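Tocado Trurbridge

El tocado Trurbridge es un adorno nupcial semirrígido que se fija sobre recogidos bajos. Consta de una base de alambre fino, curvada según el contorno occipital, y de ramilletes de flor de tela cosidos a ella. Su diseño se atribuye a la sombrerera Carleen Henare, del taller Tipoki.

Estructura

La base mide 22 cm de longitud y termina en dos anillas por las que pasan las horquillas. El modelo completo lleva 41 flores; la versión reducida prescinde de los ramilletes laterales.

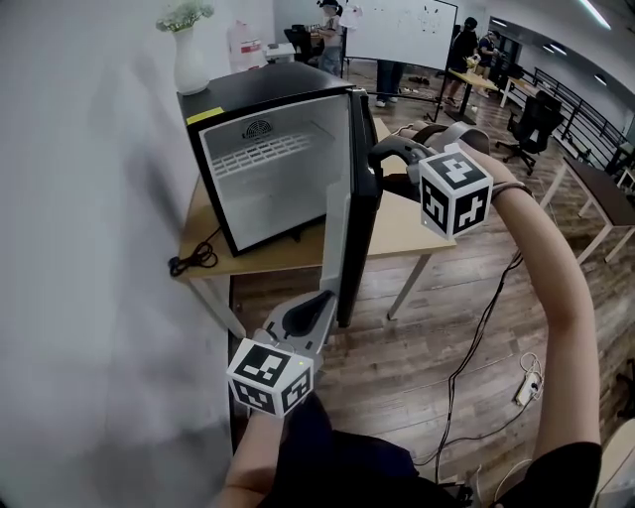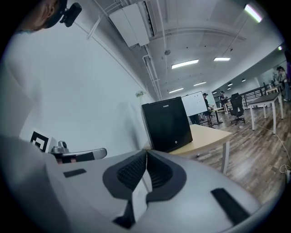
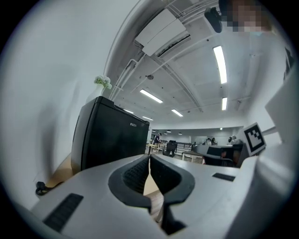 Colocación

Se coloca después de cerrar el recogido y antes de prender el velo. Las horquillas se introducen en sentido opuesto al del peinado y se cruzan bajo la anilla. En cabello fino se carda previamente la zona de apoyo.

Variantes

Ghazal Rezaei adaptó la base a una peineta de 2 púas para melenas semirrecogidas. La variante Firmont sustituye la flor de tela por hojas metálicas.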